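Subject: Re: Right gripper drops out of log at Cedari station
List: Flustbridge handheld users

The Flustbridge support desk wrote:
> We have received a report that the right unit stopped
> sending jaw position partway through a session.
> Please confirm whether the cable was reseated and
> whether other sites have seen the same fault.

The cable was reseated, and the fault returned. In log 724 the right unit reported a constant jaw opening for about 200 samples while the operator was closing it. No alarm was raised, and the session was saved as valid.

The station is set up with the paired units and the compartment box used for the lid task. 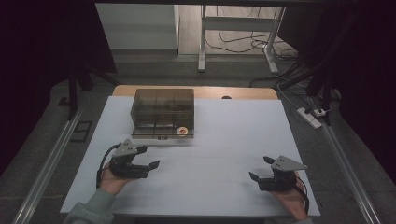 Cedari station, left and right grippers with cables attached.

We swapped the two cables between units and the fault moved to the left side. We therefore consider the cable at fault - the unit itself passed every check. The Nyanda site has reported similar behavior with cables from the same batch.

Until replacements arrive, sites are asked to stop recording if either jaw value stays fixed during movement, and to mark the log as rejected. Please do not tape or splice a suspect cable.

Erick Ndung'u
Equipment Safety, Bomonden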